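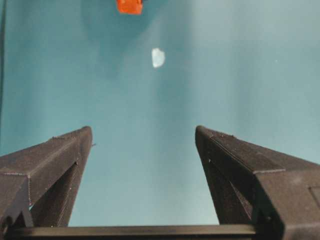
When is the best time to set pitfall traps for ground beetles?

Late spring and early fall give the most species in most yards and woodlots. Midsummer works too, but catches drop off in dry spells.

A pitfall trap is a cup sunk into the ground so that walking insects fall in. The steps below are for a small survey in a yard, a school lot or a patch of woods where you have permission to dig. Parks and conservation areas usually require a permit.

What you need

Plastic drinking cups, two per trap
A garden trowel or bulb planter
Flat covers a little wider than the cup, and long nails to hold them up
Propylene glycol (the pet-safe kind) or plain water with a drop of unscented dish soap
Small vials, 70 percent alcohol, pencil and paper labels

Digging in

Dig a hole the width of the cup and slightly deeper. Nest one cup inside the other and set them both in the hole. The outer cup stays put and keeps the hole from caving in when you lift the inner one out. Poke a few drain holes in the outer cup only.

The rim has to be level with the soil or just under it. Beetles will walk around a lip that sticks up even slightly. Pack loose soil against the rim with your fingers and smooth it off, then put the leaf litter back the way it was.

Pour in an inch of fluid. Set the cover on its nails, leaving enough of a gap for a large beetle to get under. The cover keeps out rain and most birds. 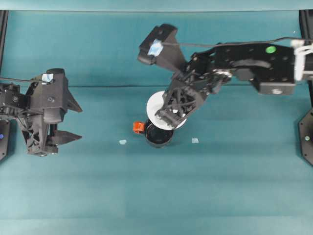
Two black arms over the tabletop, left-hand jaws open.

Spacing

Put traps at least 2 yards apart in a straight line. If you are comparing two habitats, use the same number in each – 7 per line is plenty for one person to look after. Mark every trap with a flag and write down where it is. Flags get pulled out by deer and children.

Checking

Empty glycol traps every 7 days. Soap and water traps should be emptied every day or two or the catch goes bad. Lift out the inner cup, pour it through a tea strainer and rinse with clean water. Tip the catch into a vial of alcohol.

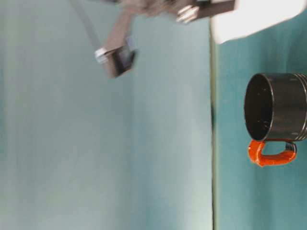 Black mug, orange handle, lying on its side.

Label the vial right then. Use pencil, since ink runs in alcohol, and put the paper inside with the insects. Write the place, the date you set the trap, the date you emptied it, the trap number and your name. If you find mice, shrews or salamanders in a cup, close that trap and add a piece of wide wire mesh before opening it again. 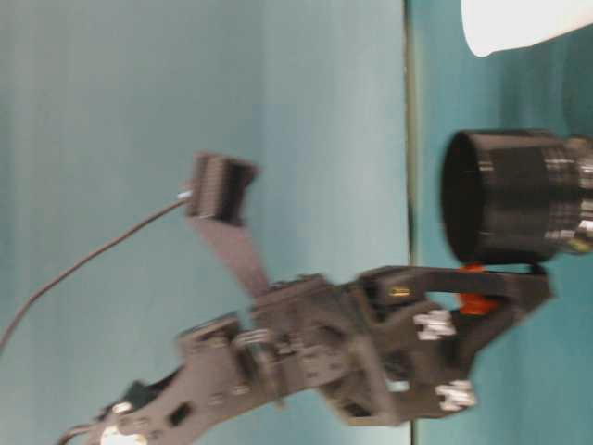
Leave the line running for 21 days if you can. Short runs tend to pick up only the common species, and the first few days may be skewed by the digging. When you finish, pull both cups, take out the nails and fill every hole.

Sorting

Pour one vial at a time into a white dish and pull out the ground beetles first. Look for long legs, threadlike antennae and grooved wing covers – rove beetles have short wing covers and go in a separate vial. Keep the label with the specimens each time you move them.

Written by Hicham Ouali. Trap spacing notes by Vlastimil Ondrejka.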